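Welcome back, and thank you for all the kind notes after our first session. These are the notes for unit 4 of the Levcombe home organizing course, on the snack stash. Nearly everyone has one, and it grows in a cupboard, a desk drawer or (very often) a big carton under the bed until you've lost track of what is in it.

## Get everything out first

Find a wide, flat place and spread the packages on it. A bed is lovely for this, as long as you put a clean cloth down, and a table does nicely too. Please don't sort as you go! Let it look like a mess for a little while – you'll see the doubles much faster.

## Group by how it packs

I used to group by flavor, sweet here and salty there, and it never lasted past December. Now I go by how a package behaves in a box:

- **Puffy bags** crush easily and take up room, so they go in last, on top.
- **Flat packets**, such as crackers, stand up in a row like file cards.
- **Soft cakes** want a corner of their own. They also tend to have the shortest dates.
- **Small bars and candies** fill the gaps along the sides.

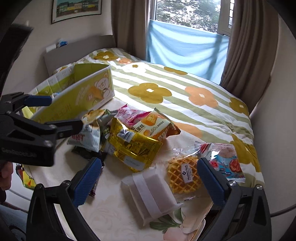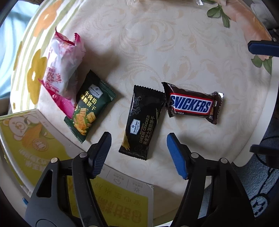 *Mixed snacks laid out on a floral cloth, with cakes, crackers and candy still to be grouped.*

Cracker packets from one brand can look very much alike once they're standing up, so turn the flavor name toward you. Where the label is in a language you don't read, ask someone at home or write a word or two on a sticky note.

## Dates

Check each package as you pick it up, and keep anything due before December at the front. Some 20 minutes is plenty for an ordinary stash – put the kettle on and enjoy it.

## For next time

Sort one stash at home and bring the list of your groups, on paper please. The reading is the Seltano booklet, the chapter on shallow drawers.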